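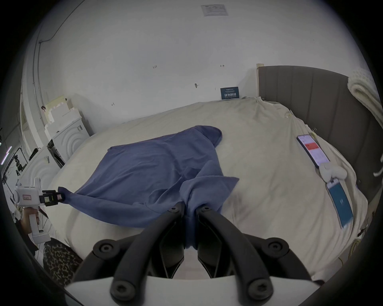
Blue-gray top on the cream duvet, not folded.

How to Pack for Two Weeks in One Small Bag
Posted by Kiri Pirihi, 05/02/2014
Filed under: Getting There

I used to pack the way some people stock a bomb shelter. For a week in Mimcombe I once took a hair dryer, a spare hair dryer, and a hardback I had already read and not liked. Then came the trip to Iturra, where the hotel turned out to be up 818 steps from the bus stop. There is a sign at the bottom with the number on it, which I thought was rude. I have carried one small bag ever since.

What follows is the method I use now. It takes an evening, most of which is spent arguing with yourself about shoes.

Step 1. Get the right bag, or stop worrying about the one you have

You want something soft, with a zipper that opens most of the way around, so you can get at the bottom without emptying the top onto an airport floor. Mine is a Cavari, bought used, with somebody else's initials on the handle. Wheels are nice until you meet cobblestones. Wheels also weigh something and take up space, and so does the handle that slides out, usually at a slight angle and never all the way back in.

Whatever you have, weigh it with nothing in it. If the bag alone makes you grunt, it's the wrong bag. Then look up the size limit for your airline and measure yours with a tape, including the bits that stick out. The airline will certainly be including the bits that stick out.

Step 2. Put everything where you can see it

Lay out all the clothes you think you need on a bed. A floor works if you don't have a cat. Don't fold anything yet. Folded clothes look small and reasonable, and you'll let them through. Spread out flat, a sweater has to justify itself.

Do this the night before the night before. Packing at one in the morning with a six o'clock cab is how people arrive at weddings with four belts.

Step 3. Pick a color and be dull about it

Choose one dark color and one light one, and let everything you bring go with both. I go with blue. It hides coffee, it passes for dressed up after dark, and if one top dies the others can cover its shift. You will look the same in every vacation photo. Your friends were not going to study them anyway.

The things that don't fit the plan go back in the closet now, while you're feeling strong. This includes the patterned shirt you bought for a trip like this one and haven't worn on any trip at all.

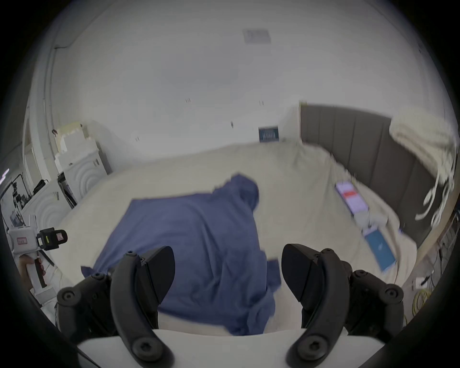

Blue, as promised. Ironing is a separate page.

Step 4. Pack for 5 days, whatever the length of the trip

Past 5 days you are doing laundry, so a two-week trip and a two-month trip need the same bag. I fought this idea for years. I had a picture of myself on vacation and she was not at a sink.

She is at a sink now. It takes ten minutes in the evening. Here's how:

Fill the sink with lukewarm water and a small squirt of shampoo. Hotel shampoo is good for this and for very little else.

Swish, leave it while you brush your teeth, swish again, rinse until the water runs clear.

Squeeze the water out. Don't wring, or your T-shirt will spend the rest of its life leaning to the left.

Lay the thing on a dry towel, roll the towel up like a jelly roll, and kneel on it. This is the step everyone skips, and it's the difference between dry by breakfast and dry by Thanksgiving.

Hang it somewhere with moving air. A shower rail is fine. The lampshade is not fine, and I paid for the lampshade.

Cotton is slow, wool is quicker than you'd think, and anything stretchy and synthetic is nearly dry by the time you've found a hanger. Jeans are a commitment. Wear them or leave them home.

Step 5. Shoes, the long argument

You get 2 pairs, and one of them is on your feet. Wear the heavy pair to travel. Yes, they'll be a nuisance at security. They would be a worse nuisance in the bag, where they'd take up the room of everything else you own and make it smell like them.

The second pair should be light and fairly flat, and able to go to dinner. Stuff them with socks. Put them in a shower cap or a bread bag, soles facing the outside of the bag.

My friend Gervasio Palma takes one pair only and claims to be happier for it. He has also flown home from Fanurow in hotel slippers, and I leave you to weigh the evidence.

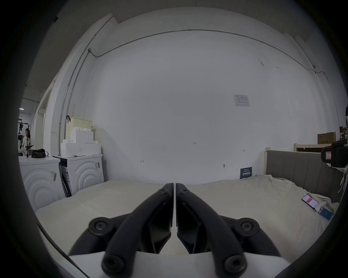
Step 6. Fold, roll, or bundle

People get heated about this. I've tried all of them and the clothes come out creased every time, but they come out creased in different places.

Rolling is best for T-shirts, underwear, pajamas and anything knitted. Lay it face down, fold the sleeves in, fold up the bottom hem a couple of inches, and roll from the neck as tight as you can. Smooth as you go. A lump at the start is a bigger lump at the end.

Folding is better for anything with a collar. Button the top button and one in the middle, fold around a piece of tissue paper if you're the kind of person who has tissue paper, and put it in last.

Bundling means wrapping all your clothes around a soft core, like a cabbage. It does keep wrinkles down. It also means that getting at one pair of socks requires you to take the whole cabbage apart. Good for one hotel, terrible for five.

Fold your one nice jacket inside out, with a shoulder tucked into the other shoulder. I can't explain this in words and I've been asked to stop drawing it. Try it once and you'll feel it click.

Step 7. The small stuff, where it all goes wrong

Nobody's bag was ever sunk by a shirt. It's the cables, the little bottles, the travel version of a thing you don't use at home either.

Decant what you need and leave the bottle. Put a square of plastic wrap under each cap before you screw it on. Fill bottles to the shoulder and give them a squeeze before closing, so that they have somewhere to go when the cabin pressure changes.

One charger, one cable, one adapter. If two gadgets need different chargers, ask which gadget you like better.

Medicines go in the part of the bag you can reach from your seat, with a copy of the prescription. That one's not a joke.

Books are heavy and I bring one anyway. Bring one you won't mind leaving behind, and then mind a bit. 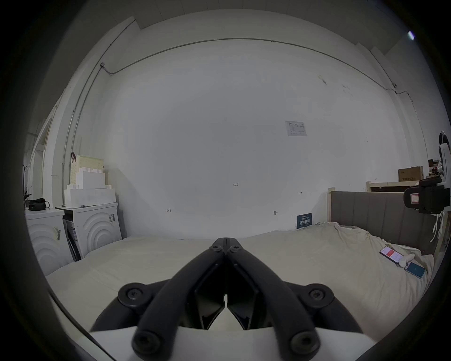
Step 8. Load the bag

Heavy things go at the end nearest your back if you carry it on your shoulders, or low down near the wheels if you ignored me about wheels. Rolls stand on end in rows, so you can see all of them at once. Collared things lie flat across the top. Socks and underwear get pushed into the corners, where they've always wanted to be.

Close it. If you have to sit on it, open it again and take out the last thing you added, because you knew about that one when you put it in.

Leave a gap. You're going to buy a jar of something.

Step 9. Walk around the block

With the bag, at the pace you'd use if the gate were closing. I mean this. Go up a flight of stairs too, if you have one. A neighbor may ask where you're off to and you'll have to say "nowhere," and that's the price of the method. Anything you think about with resentment on the way round should come out when you get back in.

What I leave home every time

An umbrella (they have rain there, they'll have umbrellas). A travel pillow. The money belt. A full-size towel. Running shoes, since I have never once run.

A note on checked bags

If you must check one, put a change of underwear and your toothbrush in whatever you carry on. My aunt's suitcase once went 4000 miles in the wrong direction and had, by all accounts, a lovely time. She wore a borrowed bathrobe to a christening.

Comments

Mirta Troncoso: Tried the towel and kneeling thing. Works on wool socks. My husband wants to know why there's a knee print on the good towel.

Sakda Sriwong: You forgot the scarf. A big scarf is a blanket, a pillow and a curtain on a night bus.

Kiri: Scarf accepted. Putting it in with the September update, when I redo the part about jackets.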